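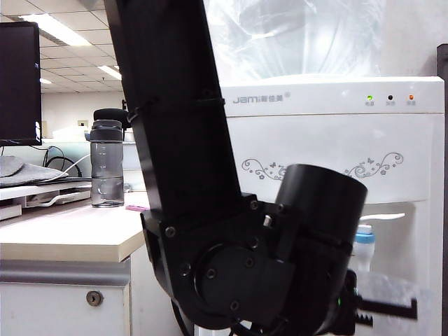 About Clutberg

Clutberg is a film site that doesn't believe press releases. We started in March with 2 writers and one complaint: too much movie news is a studio announcement with the adjectives left in. "Record opening" – says who, and counting which theaters?

We now have 1022 reviews up, plus 294 pieces on box office claims. Plenty of those claims fell apart once we asked for the theater list. A few held up, and we said so, a little grudgingly.

Our sister newsletter, Cusumlow, covers streaming. Streaming numbers come from the people selling the stream, so expect a lot of question marks.

We don't take set visits, gift bags or "exclusive" interviews with approved questions. We do take ads, and you should keep an eye on us for that. Anything paid for has the word "paid" over the headline.

Corrections go at the top of the story, with the old wording left in. If you think we got one wrong, use the contact form and bring a source.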